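Automation Basics / Unit 4: Planning and Buying

Chapter 13
What Does the Job Need?

It is easy to fall in love with a machine. You see a gripper close neatly on a small part and you start planning where it will live in your shop or lab. Hold on to that excitement — you will need it — but put the catalog down for a while. Good equipment plans begin at the table, with the job itself.

Our job in this chapter is moving tubes between racks. It sounds like one task. Look at the racks, though, and the shopping list starts to grow.
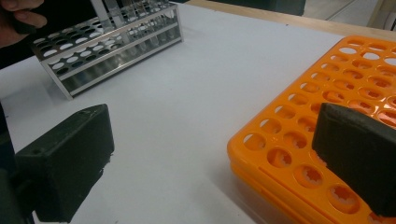
Figure 13.1 A metal rack and an orange plastic rack on one work surface.

A metal rack and a plastic rack can hold tubes in very different ways, so write down every type your shop uses before you ask for a single price. Measure the holes. Measure the gap between a rack and its neighbor, too, because the fingers have to fit in there along with the tube!

Jörg Brinkmann, who planned the sample room at Druremwood, kept two lists. One was for things the gripper had to hold, and the other was for things it must never bump. The second list came out longer, and it changed which fingers he ordered.
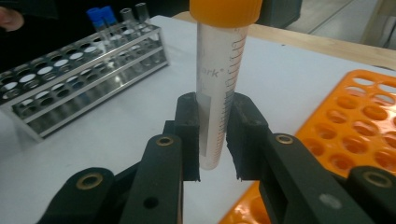
Figure 13.2 A capped centrifuge tube held between two gripper fingers.

Now for money. Suppose the quote from Kazemi is $3,980 for a pair of grippers. That is a real number and a fine place to start, but your budget also needs lines for spare fingers, cables, mounts and practice time. In our worked plan, spare fingers and cables add $300. Practice time is harder to price, and we will spend most of Section 2 on it. 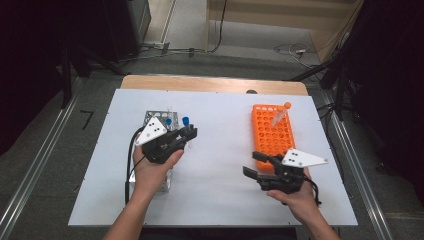
Floor space belongs in the plan as well. Sketch the table, then sketch everything that has to stand near it, and mark where the cables will run. Students who do this on paper first often find they want a different table — a cheap thing to learn in August and a costly one after the order has shipped.

Before you read on, pick a small job you know well and start your own two lists. You will use them in Section 1, where we compare the Atar and Trundutano quotes line by line.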